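Search this site Search
Home chores, no hands

The woman who runs the folding project at Clollness would like people to stop asking her when they can buy one. She gets the question at the dentist. She got it from the man who came to fix her dryer, and she thought he, of all people, should have been on her side.

"I tell them it can fold a towel," she says. "They look so disappointed. They have a towel at home and they can already fold it."

We met at her office in Prurach, where the coffee machine has a handwritten sign asking you to hit it on the left. She has spent four years on laundry and beds, after a long stretch at Kuipers, where she automated the packing of paint rollers. Paint rollers, she says with some longing, are all the same shape.

Her team's count of completed folds stood at 3,061 in January. I asked how many of those she would put in a drawer.

"My drawer or my mother's?"

Her own drawer, it emerged, would take most of them. Her mother's would take 40.

Sweaters are the current headache. A T-shirt is flat and more or less behaves. A knit stretches when you lift it, so the sleeve you picked up is longer than the sleeve you planned for, and an openwork pattern gives a fingertip plenty of places to snag. Then there's the question of what it's lying on. The early work was all done on a bare table, and the software got very good at bare tables.

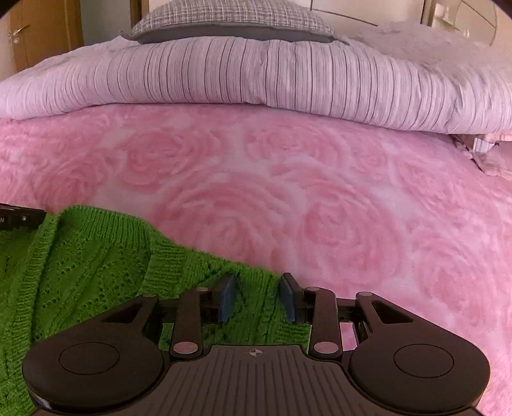
"People fold on the bed," she says. "Of course they do. It's big and it's right there. But a bed is soft, so when you press down to pinch the edge, the edge goes down too. You're chasing it." A person feels where the sweater stops and the bedspread starts. A machine, on a bad morning, will fold both.

So can they do chores yet? She takes a while over this one. On the shop floor, yes, some of them, provided somebody has tidied up first - she mentions a trial at Savar, a linen supplier, where the machine handled up to 200 pillowcases a shift and a person stood next to it flattening corners. The person was paid for the full shift. Savar has asked for another trial, which she takes as a compliment to the person.

In the house, she says, no. One chore, in one room, with someone watching, maybe. She won't give me a year. She gave a year once, in front of an audience, and it has since gone by.

I asked what she does with her own laundry.

"There's a chair," she says.

Last updated: January
4 comments 40 shares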